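3.2 What people keep under the sink

I came into this part of the study expecting to write about detergent. Vimala Shenoy and I had mailed our diary booklets to 413 households in Plelcombe, and the plan was to learn how people choose a cleaning product and how long they stay loyal to it. What we got back was page after page about bottles. People love their bottles! One woman wrote nearly a full side on a trigger sprayer she has been refilling since her kids were in diapers, and she never once named what goes in it.

So we changed course a little (our reviewers may feel we changed it a lot) and coded the diaries again, this time for the container. I did the first pass and Vimala did the second, and where we disagreed we argued it out over tea until one of us gave in. Most of the arguments were about the word "reuse." If you rinse a jar and it sits in the cupboard for a year waiting for a purpose, have you reused it? I said yes. Vimala said I was describing her mother's basement.

The same trouble came up with tote bags, which people mentioned nearly as often as sprayers and with a good deal more guilt. I'd have happily left them out, but Muthu Alva, who read an early draft, pointed out that both are things we were told to buy once and keep, and that both seem to multiply anyway. We kept the two together from then on (Figure 4). 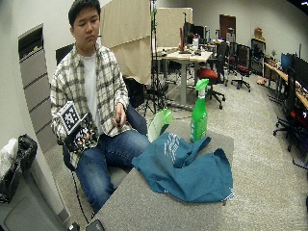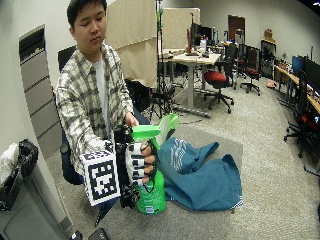 Figure 4. Household items of the kind discussed in this section. A green spray bottle appears in both views; a teal tote bag lies on the table in the first.

The colour of the bottle mattered more than I would have guessed. Respondents used it as a label — green for the bathroom, clear for windows — and hardly anyone wrote on the plastic itself. That works fine until somebody else in the house does the cleaning. Eight diaries described a mix-up of this sort, all of them harmless, though one did involve a houseplant and a strong vinegar solution.

Refill shops came up less than we'd hoped. The one in Varghese was praised for its prices and scolded for its hours, and several people told us they had meant to go back in December and then didn't. I have some sympathy, as my own empties have been riding around in the trunk of my car since we started coding. We return to the shops in Section 4, where the Plokirwood diaries give us something to compare them with.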